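Chore robotics

Chore robotics is the branch of robotics concerned with routine manual work in homes, shops and small workshops, such as sorting, fetching, wiping, folding and passing objects to people. It is usually treated separately from industrial automation, in which a fixed machine repeats one motion on parts that always arrive in the same position. The central question in the field is whether a general-purpose machine can carry out a mixed set of such tasks at a useful speed and without supervision. At present it can do so only in part.

Scope

The term covers three groups of task. Transport tasks move an object from one place to another. Tool tasks require the machine to hold an implement and use it on something else. Shared tasks involve a person and a machine handling the same object, or working at the same table. Floor cleaning by self-driving vacuum is normally left out, as it needs no hand.

Hands and grip

Early chore robots used a two-jaw gripper, which is cheap, strong and easy to control. Jointed hands with several fingers came later and are now common on research machines. They can hold tools made for people, including scanners, brushes and spray bottles, but they have more parts to wear out and are harder to program. Plastic covers are sometimes fitted over the fingers and palm to keep out dust. A cover may also reduce the feedback from touch sensors in the fingertips.

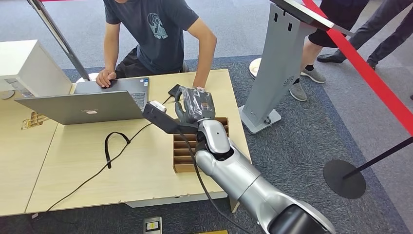 Tool tasks are generally rated harder than transport tasks. The machine must keep a firm hold while the tool pushes back, and must know where the working end of the tool is as well as where its own fingers are. A trailing cable adds a further load that changes as the arm moves. In the Terach trials, a set of bench tests run at Sanville, the arm completed 40 of 100 tool tasks without help. Most failures were put down to the tool turning in the grip.

Handover

Passing an object between a person and a machine is known as handover. It has two stages, reach and release, and most of the difficulty lies in the second. A hand that lets go too early drops the object, and one that lets go too late is felt by the person as a tug. The usual method is to measure the pull at the fingers and open them once it passes a set level. The level suits some objects better than others. A full mug and a paper bag need different settings, and the machine has to pick the right one before the person takes hold.

Thin, flat objects such as cards, envelopes and sheets are a known weak point. They bend under load, offer little surface to the fingertips and are hard to see edge-on.

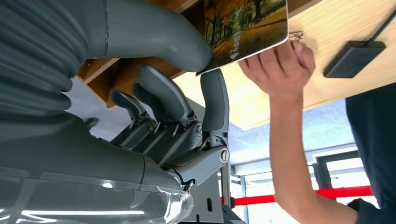
The Pennington scale, used in some published tests, scores each handover from 0 to 8, with points taken off for delay, slip and excess force. A score of 8 means that the receiver noticed no resistance. Results on the scale are difficult to compare between laboratories, as the choice of object is left to the tester.

Present state

Shop-floor use is further advanced than home use. Shelves, bins and lighting can be changed to suit the machine, and staff can be trained to work near it. The Estano stockroom system handles boxed goods in this way and passes anything soft or loose to a human picker. Homes offer no such control, and a task learned in one kitchen often fails in the next.

Speed remains a limit in both settings. In the Estano system the arm takes 2 minutes to clear a mixed tray, a job a trained worker finishes in well under half that time.

See also

Grasp planning
Service robot
Teleoperation
Tactile sensor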